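Movham, bench 2, February

Kitchen set – stock check, cleaning and repacking

Carried over from the last entry: crates still labelled by colour of lid, register still sorted by date of purchase. The two do not map onto each other. Started on the register first, as the crates can be relabelled in a few minutes once the names are settled.

Names. The old register used whatever was on the receipt, so the same thing turns up as "play veg, mixed", "veg (toy)" and "Predent food". Predent is the supplier and should go in the supplier column only. Replaced all of these with plain names: item first, then colour, then anything needed to tell it from its neighbour. So "plate, pale green, oval" and "plate, grey, round". Sizes left out of the name. Where a size matters it has its own column, in mm, measured across the widest part including rims and handles.

Weights. Bench scale checked against the 100 g mass before starting and again after lunch. No drift either time. Everything under 300 g goes in the light crate, anything above goes in the bottom crate or stays on the shelf. The limit comes from the old Undix crates, which bow at the base when loaded and then will not slide on the runners. The newer ones are better but the two types get mixed up on the rack, so one limit for both.

Toy food was weighed singly. Most pieces are light enough that the last digit wanders when the door is opened. Recorded to the nearest gram and left it there. The hook-and-loop pieces pick up fluff, which will not show in the weight but does show on a pale table. Went over them with a stiff brush. Some of the older loops are flattened and no longer hold; put in the spares bag, marked "display only".

Cleaning. Warm water and washing-up liquid for tableware, damp cloth for the food, nothing stronger. The Lobo spray left a haze on a clear lid last year and I have moved it to the cupboard with the floor products. Printed labels are to be wiped, never soaked. One label has already lifted at a corner through being left in the bowl. Dried flat on a towel, handles up.

Table layout:
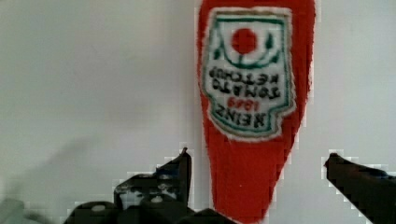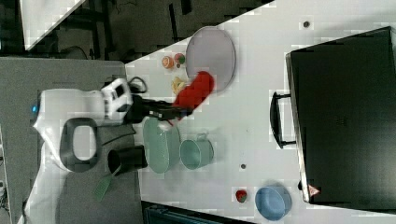 The register entry for a layout should give positions by area of the table and by nearest large item, as distances from the edge are out of date as soon as anyone leans on the bench. Left, centre, right is normally enough. Large items come first because everything else is found from them. On that basis the black appliance is the reference for the right-hand side, with the light blue bowl and the strawberry entered against it, and the pale green mug goes down as "next to oval green plate, on its side". State of the mug matters: an upright mug and one lying down take up very different amounts of table and we have had both written up as "mug, green". Small fruit is entered last. The orange slice and the small red and green fruit are near the grey plate and can share a line.

Cups and mugs. The black cup has no entry at all. I have added it as "cup, black, cylindrical". Supplier left blank until I find the receipt. The mug is listed twice, once under drinking vessels and once under tableware. Deleted the second.

Utensils. The green slotted spatula is the longest thing in the set and does not lie flat in the light crate. On the diagonal it goes in, but the lid then sits proud at one corner and the crate above rocks. Options are a longer crate or a hook on the side of the rack. Hook preferred, with the slot side facing out so the hole is easy to find. To be fitted when the drill is back.

Bottles. Separate line for anything with a real brand on it, with the wording copied from the label so that a replacement can be matched. The ketchup is entered as Heinz, tomato, red squeeze bottle, keystone label with green outline, date 1869 in red. The earlier entry just said "sauce". Bottles do not go in with the toy food. Cap down or cap up is not recorded for storage, only for layouts.

Reds. The red pepper, the strawberry and the ketchup bottle all count as red in the register, and anyone searching by colour gets the lot. Considered a second colour field (the strawberry has a green top) and decided against it for now. The item name sorts them out well enough.

Crates. Relabelled front and one end, black marker on white tape. Lid colours now mean nothing and the chart by the door has been taken down. Contents list inside each lid, folded once. Rack takes crates on 2 shelves; bottom shelf for the heavy ones. Roughly 2 litres of free space left in the light crate with everything in and the lid shut, judged by eye with a measuring jug alongside.

Left to do:
– hook for spatula
– supplier for black cup
– replace flattened hook-and-loop pieces, check whether Predent still sells them loose
– weigh the black appliance (too big for the bench scale, use the floor one)
– small yellowish piece of toy food has no name in the register, described there only as "other". Check against the packing list before naming it
– re-stick the lifted label
– table to be wiped down before the next layout, grey marks near the edge

Scale switched off and covered. Towels on the radiator.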